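Marloes Koster has been making bags under the Jullosen name since 2021-04-21, the day she registered the label and sold her first satchel to a former colleague. Before that she cut patterns for Aerts, a glove maker whose oldest templates go back to 1923.

"Gloves teach you to be careful with leather," she says. "A bag is more forgiving, but people put a lot more weight in it."

The range is small. There are 5 styles, and the Pomik, a crossbody with a curved flap and a short zip pocket at the back, sells best. Last year she made 307 of them. Customers had complained about the original magnetic clasp, so in December she changed it for a turn lock.
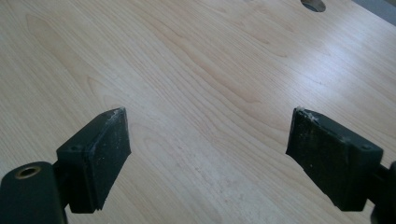 The lining was harder to settle. Koster wanted cotton, but her business partner, Fouad Sabbagh, pushed for a coated fabric that could be wiped down.

"He was right about the pens," she says. "One leaky pen and cotton is finished."

She has turned down an order for almost 3000 bags from a department store, which wanted a thinner strap and its own logo on the flap. Sabbagh would have taken it. "We argued for a week," she says. "I don't want to repair straps all year."

Repairs are free for the first two years, and after that customers pay for parts. A larger work bag, with a padded sleeve and longer handles, is next. She hasn't chosen a name for it.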